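플렐라(Flella) 공용 컴퓨터실 주변기기 정비 사업
중간 진행 보고

제출: 리다노(Ridano) 지역학습지원팀
받는 곳: 루샴(Lusham) 재단 사업관리 담당
보고 대상 기간: 5월~7월

1. 진행 현황

컴퓨터실 좌석 27석의 키보드와 마우스를 점검하고, 못 쓰는 것은 교체하며, 쓸 수 있는 여분은 정리해 대여용으로 돌리는 것이 이번 사업의 내용입니다. 7월 말 현재 전 좌석의 점검을 마쳤고 교체는 15석까지 끝났습니다. 나머지 12석은 8월 중에 진행합니다.

점검은 수업이 없는 오전 시간에 했습니다. 좌석마다 본체에 연결해 커서 이동, 좌우 버튼, 휠 스크롤을 차례로 확인하고 결과를 점검표에 적었습니다. 가장 많이 나온 문제는 휠이었습니다. 아래로 굴려도 화면이 위로 튀는 증상이 여러 좌석에서 나왔고, 안쪽 먼지를 제거한 뒤에도 낫지 않은 것은 교체 대상으로 넘겼습니다. 버튼을 한 번 눌렀는데 두 번 눌린 것으로 인식되는 경우도 있었으며, 이 증상은 수리하지 않고 모두 교체하기로 했습니다.

2. 여분 마우스 정리

창고에 있던 여분은 그동안 상자 하나에 한꺼번에 들어 있어 선이 서로 엉킨 상태였습니다. 수업 중에 마우스가 고장 나면 강사가 상자를 뒤져 하나를 풀어내야 했고, 꺼낸 것이 작동하지 않는 일도 있었습니다. 5월에 상자를 비우고 하나씩 작업대에 올려 확인했습니다.

여분은 모두 유선이고 제조사는 제각각입니다. 검은색 몸체에 파란 휠이 달리고 등판에 연회색으로 清华同方 상표가 찍힌 제품도 있습니다. 제조사별로 나누어 보관하는 방법도 검토했으나, 현장에서 필요한 구분은 연결 방식과 작동 여부뿐이어서 상표는 대장에만 적기로 했습니다. 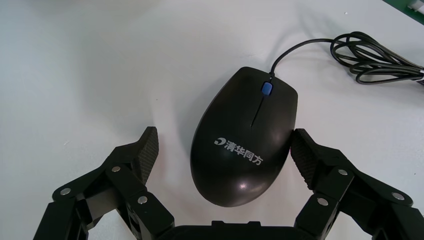 보관할 때는 선을 길쭉한 고리 모양으로 접고 가운데를 묶습니다. 처음에는 몸체에 선을 감아 두었는데, 선이 몸체에서 나오는 부분이 심하게 꺾여 6월부터 방법을 바꾸었습니다. 지금은 몸체 쪽 선을 조금 남겨 두고 나머지만 묶습니다. 묶음이 풀린 채 반납되는 경우가 아직 있어 대여 안내문에 정리 방법을 추가했습니다.

작동이 확인된 여분은 서랍 두 칸에 나누어 넣었습니다. 위 칸은 수업용, 아래 칸은 대여용입니다. 작동하지 않는 것은 따로 모아 두었고 사업이 끝날 때 소형 폐가전으로 한꺼번에 배출합니다.

3. 물품 구입

교체용 마우스와 키보드는 카오(Cao) 사무용품에서 구입했습니다. 첫 납품분 가운데 키보드 두 개의 자판 배열이 주문과 달라 반품했고, 교환품은 6월에 받았습니다. 세척용 솔과 극세사 천, 이름표 용지도 같은 곳에서 샀습니다. 마우스패드는 기존 것을 세척해 계속 쓰고 있습니다. 가장자리가 들뜬 것이 있으나 사용에는 지장이 없어 이번 구입 목록에서 뺐습니다.

4. 이용 현황

올해 들어 7월까지 컴퓨터실 이용은 누적 3617회입니다. 정비 기간에도 수업은 쉬지 않았고, 교체 작업이 있는 날에는 해당 줄만 비워 두었습니다. 대여용 마우스는 6월부터 빌려주기 시작했으며 지금까지 대여는 약 25회입니다. 주로 개인 노트북을 가져오는 수강생이 수업 시간 동안 빌려 갑니다. 분실은 없었습니다.

5. 남은 일과 협의 사항

8월에는 남은 좌석의 교체를 마치고 대장을 표 한 장으로 정리해 컴퓨터실 문 안쪽에 붙일 계획입니다. 창가 줄은 책상 뒤 배선 구멍이 좁아 키보드 선을 넣기 어렵습니다. 구멍을 넓히는 작업은 당초 예산에 없으므로, 소모품비 잔액을 사용할 수 있는지 재단의 의견을 요청드립니다. 어려울 경우 선을 책상 위로 빼고 고정 클립을 쓰겠습니다.

최종 보고서는 영수증 사본, 좌석별 점검표와 함께 9월에 제출합니다.

관련 자료
플렐라 컴퓨터실 좌석별 점검표 양식
주변기기 대여 안내문(6월 수정)
루샴 재단 소모품비 변경 신청 안내
플렐라 컴퓨터실 하반기 수업 시간표
소형 폐가전 배출 절차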